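Flokdale to switch can and bottle return to weight-based payout in April
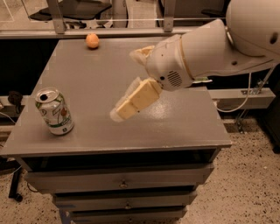

The Flokdale deposit return program will stop counting aluminum cans one at a time at its main redemption center and start paying by weight for larger loads, the town's public works office said. The change takes effect in April and applies to any single load of more than 60 containers. Smaller loads will still be counted and paid per container.

Under the new method, cans are tipped into a hopper, checked for liquid and foreign material, and weighed on a certified floor scale. The net weight is converted to a container count using a fixed factor for each material. Separate factors will be posted for aluminum, clear plastic and colored plastic. Glass will continue to be counted by hand because bottle weights vary too much for a single factor to be fair to either side.

Zuleica Godoy, who manages solid waste operations for the town, said the count-based system had reached its practical limit. The center accepts up to 3,000 containers per hour when both counting lanes are open, but one lane is closed for maintenance for part of most weeks. Waiting times on busy mornings have reached 34 minutes.

"The scale reading takes seconds," Godoy said. "Most of the time at the counter is spent feeding containers in singly and dealing with the ones the reader rejects."

Crushed cans, which the counting lanes cannot read, will be accepted in weighed loads. Until now, residents who flattened their cans at home had to take them to the scrap bin and received no deposit. Cans must still be empty. A load found to contain liquid, sand or other added weight will be set aside and counted by hand, and the customer will be asked to wait or come back for payment at the end of the shift.

The conversion factors were set during a trial at the center last fall. Staff counted and weighed the same loads and compared the two results. The weighed payout fell within 2 percent of the counted payout for aluminum and within 4 percent for clear plastic. Colored plastic showed a wider spread, mainly because of differences between small drink bottles and larger juice bottles. Loads of colored plastic will therefore be sorted into two size classes before weighing.

Factors will be reviewed twice a year. Can makers have reduced wall thickness over time, and a factor that is not updated would slowly underpay customers. A customer who disputes a weighed result may ask for a full count before the load is emptied into the baler. No fee applies to the first request in a calendar month.

The floor scale and hopper are being supplied by Humuto under a 7-year service agreement. The agreement covers installation, calibration and replacement of load cells. Software that links the scale to the payment terminal comes from Roriveck, which already runs the town's transfer station accounts. Receipts will show gross weight, container or bag weight, net weight, the factor used and the resulting count.

Payment options are not changing. Customers can take cash up to the posted daily limit, a printed voucher, or credit to a utility account. Schools and clubs with a group account can continue to drop tagged bags at the side door. Tagged bags will be weighed within two working days, and the credit will appear on the next monthly statement.

The smaller drop-off point on Kobori Street will keep its counting machine and will not accept weighed loads. The building has no ground-level loading door, and the floor would need to be reinforced to hold the scale. Godoy said the office would look at that site again when its lease comes up for renewal.

Residents are asked to sort containers by material before arrival and to remove lids from plastic bottles. Lids can be placed in the bin beside the entrance. Mixed loads will be accepted but will be sent to the counting lanes regardless of size.

The main center will close for one day while the scale is installed and certified. The date will be posted at the entrance and printed on the back of utility bills.

Related items
Utility bill inserts to move to larger print
Yard waste pickup: spring route changes
Transfer station updates list of accepted scrap metal
What to do with used motor oil and filters
Group accounts for bottle and can returns: how to apply

Contact the newsroom | Corrections | Copyright Flokdale local news desk. All rights reserved. | Back to top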